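Towels and Linen, Dridbridge Laundry Room

Home > Galleries > Folding
Posted Apr 22, 2019

The laundry room at Dridbridge has one long wall of shelves and a table for folding. We changed the way we fold the bath towels this spring, mainly so that they fit the narrower shelves that came from Kováčik. The old fold was in thirds and left the edges hanging over the front.

The new one is plain. Lay the towel flat, smooth it from the middle outwards, and bring the short ends together. Turn it and fold again until it is a rectangle a little narrower than the shelf. Press down along the folds with a flat hand. The thick hems should finish on the inside where possible, otherwise the stack leans.

Grey towels are for the guest rooms and white ones for the pool. They are washed separately at 60 degrees and go through the dryer on medium. We stopped using softener on both, as it made the terry slippery and the piles slid. Hand towels get one fold fewer than bath towels. Flannels are left flat in the Atel baskets on the bottom shelf.

There are 188 bath towels in use at the moment, with more on order for June. Sheets and pillowcases have their own page under Prinura Bedding.

Click a picture to see it larger. More will be added when the second set of shelves is up.

Towel, grey
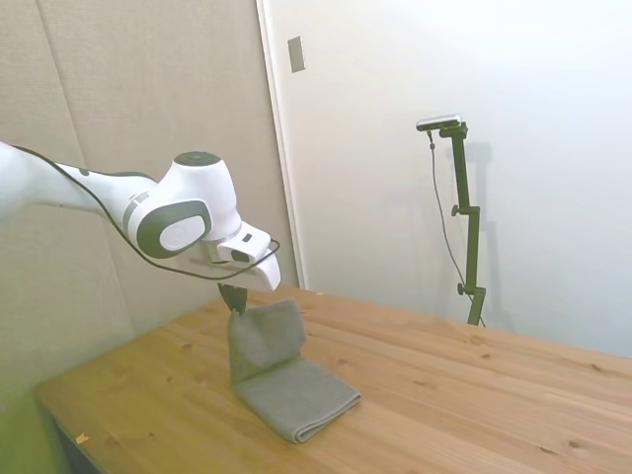 Grey towel on the folding table, with the top flap standing up from the folded part. The lower part is lying flat.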